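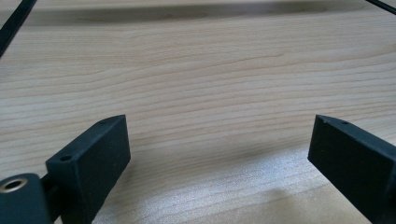 Sendholm, 20th January

**Tables in Shared Student Housing: Who Uses Them and for What**
Achilleas Tsakiris and Despina Panagiotou

Our course asked for a small study of everyday furniture. We picked the shared table because every apartment in the Bednárik building has one, and because residents complain about it more than anything else except the laundry room. The building opened in August and was furnished by the housing office.

We handed out 50 questionnaires and got 42 back. The form asked what people do at the shared table, how long they usually stay, and what they would change. We also talked to a few residents in their kitchens, mostly in the evening.

## What people do at the table

Eating came first, which we expected. Studying came second, although every bedroom has its own desk. Several people wrote that the desk is too narrow for a laptop and a book at the same time. Others said they like having someone else in the room when they work.

A typical meal took 30 minutes. Study sessions were longer, and a stay of 60 minutes was the most common answer. This is where most of the arguments start. One resident wrote, "I don't mind the books. I mind moving them."

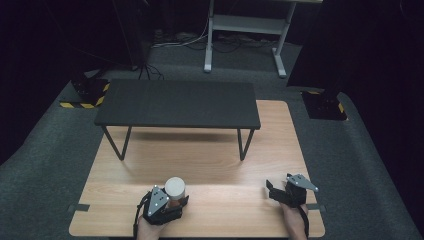 ## Surface and care

Light wood was the most popular surface on our form. People said it makes a small kitchen feel bigger. The same people complained about rings from mugs and marks from pens. Very few knew what kind of finish their own table had, and the move-in booklet doesn't say.

We asked the housing office about this. They told us the tables are supposed to be wiped with a damp cloth and dried right away.
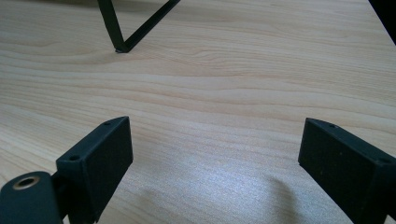
None of the residents we spoke to had heard this before. Most use whatever spray is under the sink. Two apartments had bought a tablecloth, and one of those had already stopped using it.

## Adding a second level

Some residents put a riser or a small low table on top of the big one to get more room. Papers go underneath and the laptop goes on top. The usual complaint was that it leaves less space for plates.
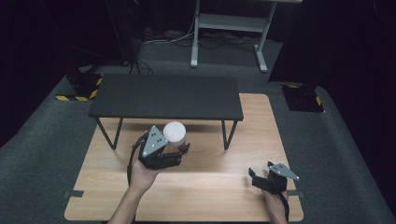

It also has to be moved before dinner, so the people who liked it best were those who eat in their rooms. We would have liked to measure how often it gets moved, but the form had no question on that.

## Problems with the study

We only covered one building, and first-year students filled in most of the forms. The question about length of stay didn't separate weekdays from weekends. Two answers were hard to read and were left out of the part on cleaning.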